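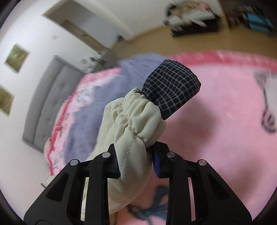
Days Out / Open Days

I went along to the Bonadard open day on Wed 5 March, mostly because my sister-in-law has been on at me about bedding since November and I'd run out of excuses. It's a home textiles place out at Winau, in a long low building behind the garden center, and you would drive right past it if you didn't know. Parking was free and a bit of a scramble.

They start you off in the cutting room, which was louder than I expected, and then you get walked through to the sewing floor. Over 100 people work there, we were told, and the big quilting machine (they call it the Venter, after the hall it stands in) can do the channels on a whole cover in 8 minutes. I could have watched that for an hour! Straight line after straight line, and the padding puffing up between them as it goes.

What I really came for was the bedroom part at the end, where there's a proper made-up bed and you can get your hands on things. I'm a toucher in shops, so this suited me. Lots of cream padded stuff, all of it soft and squashy, and one piece with a gathered elastic band that scrunches the fabric into dozens of tiny pleats. There was a navy check poking out of the top of that one and I liked the two together very much — I'd never have put them side by side at home.

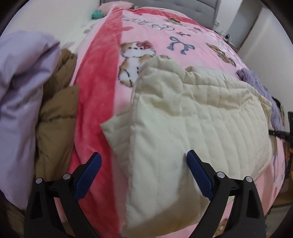
The pink fleece blanket was the thing everybody wanted to stroke. It has cartoon animals on it, a cat with a little pink bow on its head and a brown puppy, and it's exactly the kind of thing my niece would refuse to be parted from. I'm less sure about it with a quilted cushion in plain cream on top, but then I have beige curtains, so what do I know. The cushion itself I'd have taken home that minute. Lovely stitched channels and a puffed border, and it's the sort that slumps when you put it down, which I prefer to those stiff ones.

Coffee was in the Skastel room upstairs, 7 kinds of cake, and the lemon went first. The shop is small and only takes cards. I bought a remnant bag and two pillowcases and then stood in line for ages — go before lunch if you can. They're planning another open day for November and you have to put your name down at the front desk.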